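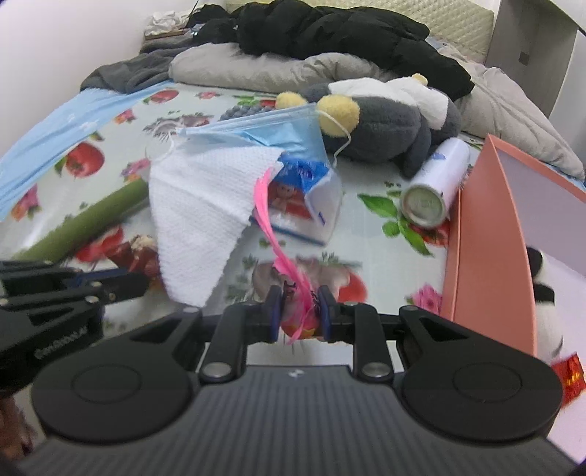 Fig. 1. Bed-tidying task, hand-held grippers in use. The right-hand topic for this session is what happens at the finger pads.

Session 4: Reading an offer for a hand-held gripper kit

Bring the Kidis offer sheet from last time, marked up. If you left it on the bus, there are spares in the tray by the door, and they are the old version with the wrong price, so look at the correction below.

Where we had got to

Session 3 ended with the difference between buying a tool and buying a tool plus somebody's promise to look after it. Suppliers like to put both on one line. Your first job with any offer is to put them back on two.

The three offers

Kidis: a pair of grippers, charger, carrying case, software for one computer. 2433 for the pair (the old sheet says 2800, which was the price with training). Training is now extra and the sheet doesn't say how much extra.

Skirnomov: one gripper, 1427. A second one is "available on request". Request it before you get excited about the price, as two of them come to more than the Kidis pair.

Gunn: no sale at all. They come to you with their own kit and their own people, record the tasks you ask for, and send the files. Priced by the job, 2000 for the smallest. You end up owning the recordings and a visitor's parking receipt.

All prices before tax. Every year somebody compares one with tax against one without and builds a lovely argument on top.

Pick your objects before you pick your kit

Supplier demonstrations favour cubes. Cubes are excellent company: they have flat sides, they stay where they are put and they don't mind which way up they are. Your own work will probably involve something like the bed in Fig. 1, where there is a plush toy, an aerosol can on its side, a face mask with an ear loop, a paper towel lying over a small package, and a patterned sheet under the lot.

For each object on your list write down:

what you would pinch it by
what it does when pinched (squashes, rolls, folds, tears)
what else comes with it

The last one catches people out. A wrapped object with a ribbon is two problems in one small parcel. The pads close on the body and the ribbon goes wherever it likes, which may be under the next thing you want to pick up. Put at least one trailing item in any trial, and don't tell the supplier in advance.

Things the sheet gives you and things it doesn't

Opening width: always given, always in large type. Check whether it is measured pad to pad or arm to arm. Brutex, whose sheet we used in Session 2, measured arm to arm, and then the pads went on.

Weight: given, usually without the cable.

Grip force: given as a maximum. The minimum matters more for soft goods and paper, and I have yet to see it on a first sheet. Ask.

Pads: described as "replaceable". Ask what a set costs, how long one takes to arrive and whether you need a special screwdriver.

Two at once: if you intend to work with both hands, ask to try both hands. Kidis sells a pair and shows the pair. Skirnomov shows one, beautifully. Two people sharing a job from opposite sides of a bed is a different matter again, and elbows are not covered by any warranty I have read.

Comfort: absent from all three. Hold the thing for twenty minutes, with your arm out, while thinking about something else. Your shoulder will then write that part of the review for you.

A note on "works out of the box"

It means the supplier's box, on the supplier's table, with the supplier's laptop. Kidis uses the phrase four times on two pages. Underline each one and write beside it which box is meant.

Exercise for next time

One side of paper, no more. Choose one of the three offers for a small lab that wants to record household tidying for a single term. State what you would pay for, what you would refuse to pay for, and the one question you would need answered before signing. Answers that say "it depends" should say on what, and then choose anyway.

Marks are for the reasoning. I have changed my own mind between Kidis and Gunn twice since April, so there is no model answer in the drawer.

Reading: the Skirnomov returns policy, all of it, including the part in grey.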